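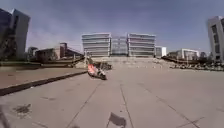 Häufige Fragen zum Projekt Flernix

Auf dieser Seite antwortet die Arbeitsgruppe auf Fragen, die uns nach dem Vortrag im Mai erreicht haben. Für Fragen zur Methode ist Gudrun Nordin zuständig.

Was wird in Flernix untersucht?

Wir untersuchen, wie ein mobiler Roboter auf grossen, offenen Plätzen seine Richtung halten kann, wenn in der Nähe wenig steht, an dem er sich orientieren könnte. Die Methode heisst Swati. Sie benutzt die Fugen zwischen den Bodenplatten als Linien und berechnet aus deren Fluchtpunkt den Kurswinkel gegenüber dem Plattenraster.

Warum gerade die Fugen?

Auf einem gepflasterten Platz sind die nächsten Gebäude oft weit entfernt, und ihre Merkmale verändern sich von Bild zu Bild nur wenig. Für die Schätzung der Drehung ist das günstig, für die seitliche Verschiebung leider nicht. Die Fugen dagegen liegen nahe vor dem Roboter und laufen im Bild zur Mitte zusammen. Schon eine kleine Abweichung vom Kurs verschiebt diesen Punkt deutlich.

Braucht die Methode eine Karte?

Für den Kurswinkel nicht. Für die Position auf dem Platz braucht man den Abstand der Fugen als bekannte Grösse, und man muss am Anfang angeben, in welchem Feld des Rasters der Roboter steht. Danach wird mitgezählt. Wenn eine Fuge übersprungen wird, ist die Position um eine Platte falsch, der Winkel bleibt aber richtig.

Wie viele Linien müssen sichtbar sein?

Mindestens zwei, die in der Wirklichkeit parallel sind. Mit drei Linien kann eine falsche Zuordnung erkannt werden, deshalb arbeitet die Software in der Voreinstellung mit drei. Sind es weniger, so wird der Messwert mit einem kleineren Gewicht übernommen.

Was passiert bei Flecken und Schatten?

Flecken im Beton stören selten, weil sie unregelmässig sind und keine lange gerade Kante haben. Schatten sind schwieriger. Der Schatten einer dünnen Fahnenstange zum Beispiel ist gerade und dunkel, also einer Fuge ziemlich ähnlich. Stammt er vom Roboter selbst, bewegt er sich mit ihm mit, und bei gerader Fahrt steht er im Bild fast still. Dieses Verhalten prüft Swati über mehrere Bilder und entfernt solche Linien. In Kurven gelingt dies noch nicht zuverlässig.

Werden Stufen und Kanten auch als Fugen erkannt?

Eine lange Betonkante wie jene auf der linken Seite des Platzes ergibt eine sehr starke Linie. Sie liegt aber teilweise höher als der Boden, und darum passt ihr Abstand nicht zum Raster. Wir behandeln solche Kanten als eigene Klasse: Sie gehen nicht in die Position ein und gelten für die Wegplanung als Grenze.

Erkennt das System auch Gegenstände auf dem Boden?

Swati selbst nicht. Für Hindernisse ist ein anderes Modul verantwortlich. Etwas Orange-Weisses, das umgekippt auf den Platten liegt, ist für die Linienschätzung nur ein Bereich, in dem keine Fugen gesucht werden.

Welche Daten wurden für die Auswertung benutzt?

Wir haben 2,000 Einzelbilder ausgewertet, bei denen die Fugen von Hand nachgezeichnet sind. Zwei Personen haben unabhängig voneinander gezeichnet, und bei Unterschieden wurde gemeinsam entschieden.

Was ist das wichtigste Resultat bis jetzt?

Auf geraden Strecken bleibt der Kurswinkel mit Swati stabiler als mit der Radodometrie allein. Beim Drehen auf der Stelle sehen wir keinen Vorteil. Über nassen Boden können wir noch nichts aussagen.

Kann ich die Software verwenden?

Für Forschung und Unterricht ja. Der Code läuft auf der Plattform Rultska, eine Anpassung an andere Roboter ist möglich, wenn Höhe und Neigung der Kamera bekannt sind. Bitte schreiben Sie uns dafür über das Kontaktformular der Gruppe in Grinau. Am Sonntag werden Anfragen nicht beantwortet.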